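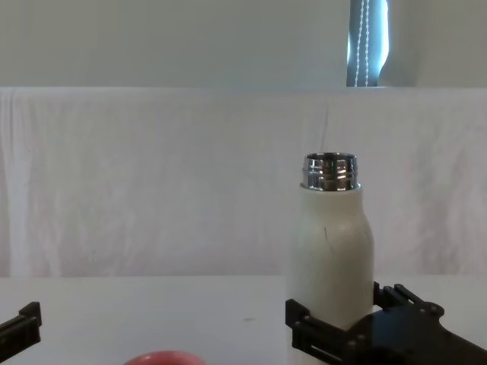 Diapositiva 1. Botella blanca, sin tapón.

Saludar. Esperar a que se siente Ridwan. La charla va de beber agua en la oficina, tema por el que me han concedido 20 minutos y ningún presupuesto. Contar lo de la fuente de Prulirent: 3 meses averiada, 890 correos. Pausa para la risa (si la hay).

Diapositiva 2. Rellenar cuesta poco. Callarse y dejar que miren el chorro.

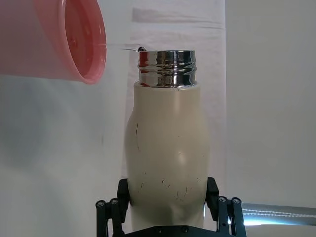
Diapositiva 3. Preguntas

Si pregunta Dewanti por el café, remitirla a Sekar.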